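Belside charger and cable sort-out, the gallery

Posted 17/10/2022 by Meirion Mostyn

Quick one, I'm supposed to be packing for Pedholm. Here are some notes on what we keep and what goes. Short version: everybody brought in the chargers and strips from their desks, we dumped it all in one spot, and it's getting sorted by what it is instead of by who had it. Igor Kolář wanted it by room. Outvoted.

First, the pile. White cable everywhere, strips and hubs in the middle, adapters wherever they fell. Purple hub, orange hub, the black strip with the blue USB ports.

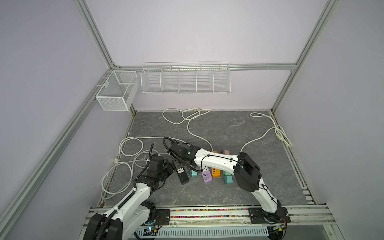
Anyway the rule for cables is figure eight or loose coil, no tight wrapping round your hand, no knots. Gintarė Navickas showed everyone how at the March meeting and half of you have forgoten already. If a cable is longer than you need, swap it for a short one, don't stuff the extra behind the desk. Tags are in the Okov box by the door, write the length on the tag, NOT your name.

Strips next. Anything cracked or scorched goes in the red bin, no arguments. Don't chain one strip into another. I know the back office does it. Stop.

Travel adapters are the hard part. Everybody buys one at the airport, uses it for two days and forgets it. Dae-han Baek has a list of which countries we really travel to and it's a short list. If an adapter isn't on it, it goes to the swap shelf at Grīnberga, first come first served. Budget for new strips is 124 dollars, so please check the shelf before you ask me to order.

Couple of things still open:

Labels for the baskets. Sebastian Matei is making them, bigger letters this time.

Missing plug for the label printer. Was on the windowsill, now isn't. Anybody?

Spare USB hubs. One stays in the meeting room, the others can be borrowed, sign the sheet.

Second picture has more of the adapters in it. Pastels all over the place, pink, mint, teal. I like them, Igor says they look like candy. Match the adapter to the strip before you put it away and check it sits flat, wobbly ones go in the bin with the cracked stuff.

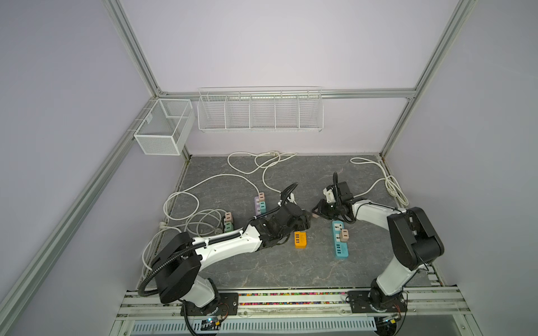

Three strips, adapters plugged in, orange charger on its side. White cable coiled at the back.

Swap shelf is open until the end of the month. Questions to Gintarė, extension 37, I'm away from tommorow and won't be reading mail much.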